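Section 2. Setting up the Ketau countertop dehydrator

Before you plug in

1. Take out all the trays. Peel the tape off the door and the back vent.
2. Wash trays in warm soapy water. No dishwasher, they warp.
3. Put the unit on a flat surface, 12 inches clear behind it. Vent blows hot.
4. Plug straight into the wall. No extension cords.

CAUTION: Do not cover the vent or run the unit inside a cabinet.

First run (empty)

5. Slide trays back in, lip facing the door.
6. Set dial to HIGH, timer to 2 hours. Press START.
7. Slight smell is normal on first run. Open a window. If you see smoke, unplug and call Devent service.

Note: units sold before May have the START button on the side, not the front. Same steps otherwise.

Loading fruit

8. Peel, slice thin, keep slices the same thickness. Thick ones stay gummy in the midde.
9. Dip in lemon water if you care about color. Drain well.
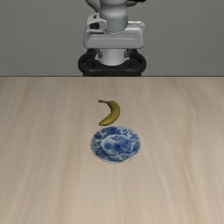 10. Single layer, no overlap. Leave gaps for air.
11. Dial to MEDIUM. Swap top and bottom trays halfway thru.
12. Let slices cool before testing. Warm fruit always feels softer than it is.

CAUTION: Trays get hot. Use mitts.

Storage

Jar with a tight lid, dark shelf. Droplets on the glass = not dry enough, put it back in.

Revised by Selim Uçar, Devent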